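Como guardar pacotinhos de salgadinho e doce numa caixa sem virar bagunça?

Berenice Xolalpa
Compro pacotinhos individuais e eles acabam espalhados pelo quarto, no meio da roupa e dos bichos de pelúcia. Tenho duas caixas de papelão que sobraram de presente. Dá para usar ou é melhor comprar um organizador? Meu limite é 8 reais.

Uriel Barrera
Compra pote com tampa. Papelão pega cheiro.

Sarahí Nava
Dá para usar, sim, se tudo estiver fechado de fábrica. Pacote aberto vai para pote com tampa, na cozinha.

Esvazie tudo em cima da cama e separe por tamanho antes de guardar. Os pequenos vão no fundo, deitados. Os compridos e os transparentes ficam por cima ou em pé contra a parede da caixa, com o rótulo virado para você. Saco grande, de 200 ou 400 g, não compensa: ocupa a caixa inteira.

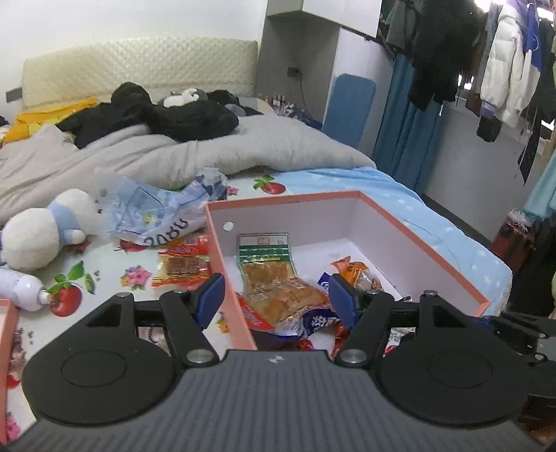

Eu uso uma caixa rosa, branca por dentro, e o monte de embalagens vermelhas e laranja vai embaixo. Spray e cosmético não entram junto com comida, mesmo fechados. A cada 2 meses olho a validade e passo para cima o que vence antes. No verão, uns 6 chocolates no máximo, e longe da janela. A pelúcia volta para a prateleira só depois que a cama estiver livre.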